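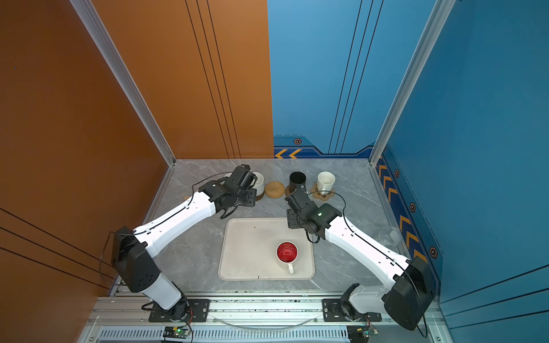

Post rápido que tenho o almoço ao lume. Janeiro de 2018 e a resolução cá de casa foi só uma: acabar com as rodelas de chá nas mesas. Portanto, bases. Para tudo.

Comecei em dezembro, com a de rattan entrançado, redonda. Gosto imenso, mas as canecas pequenas abanam um bocadinho. A castanha é a mais prática, pousa-se e esquece-se. A de madeira em forma de flor foi prenda da Ketsara – linda, e toda a gente a quer, já houve discussão.

Depois as canecas. A branca com o interior vermelho é a minha, ponto final. O café parece mais escuro lá dentro, não sei explicar. A preta cilíndrica é do Geert, que só bebe chá verde e deixa sempre um dedo no fundo (Geert, se estás a ler isto: lava a caneca).

O tabuleiro creme de cantos redondos veio da Tudato, estava a 3 euros numa caixa de restos. Tem umas pintinhas escuras, eu gosto assim. Dá para uma caneca e duas bolachas, mais do que isso já é abusar. Encham a caneca só até aos 300 ml senão entorna no caminho, falo por experiencia própria.

Falta-me resolver as colheres. Onde é que se pousa a colher molhada?? A Mavis usa um pires velho, eu ando a pôr no guardanapo e fica um nojo. Aceito sugestões nos comentarios. Vou que o arroz está a pegar.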